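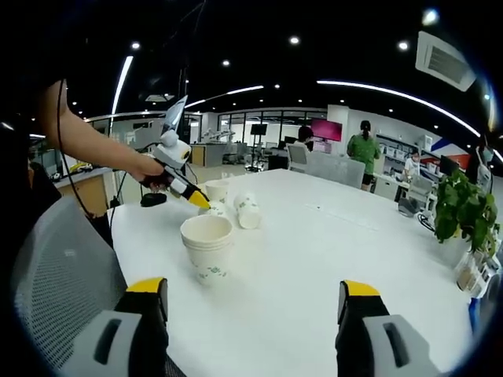
Ghazal Shahbazi replied that paper cups go in with the mixed paper, and that the office upstairs has been doing it that way for years without a complaint.

They don't, at least under our hauler's rules. Short thread on office paper cups, with the numbers from our floor.

A hot-drink cup is paperboard with a thin plastic lining on the inside. The lining is what keeps the coffee in. It is also what a standard pulper can't deal with in the time it gives a load. Mixed paper here goes to a standard pulper.

Test you can do at your desk: tear the cup down the side seam and pull at the torn edge. If a clear film stretches before it breaks, it's lined. Every cup I've bought for this office has failed.

Leaf prints tell you nothing. Green ink on the outside is decoration. Read the base or the carton for the lining type. If neither says, assume polyethylene.

Our usage: a carton from Ostaslow holds 600 cups. The last one was opened in July and lasted 11 working days. I logged it at the shelf with a tally sheet. The tally came to 597. I'm not chasing the other three.

Most of those were second and third cups for the same person. People put one down on a shared table, go to a meeting, come back, can't tell which is theirs and take a new one. A pen next to the stack cut this more than the poster did.

Nima Kiani asked about sizes. We stock two. The small one is for water and gets used for espresso. The large one is for coffee and gets used for everything, including pens and plant cuttings. If I could keep only one it would be the small.

Stack by size, mouth down, on a dry shelf. Mixed stacks jam, and then someone pulls four to get one.

Disposal, current version: liquid in the sink, lid in plastics, cup in the Plerkska tube by the printer. The tube takes 200 nested cups. Nested is the important word — tossed in sideways, it fills by lunch.

A cup with soup in it goes in the trash. So does one with a tea bag stapled to the rim. Yes, that was a real case.

Ghazal again: what about the ceramic mugs? We have them. They live in the dishwasher, which is a separate thread and a worse one.

Next pickup is the first one with the tube full. I'll post the weight slip when I get it.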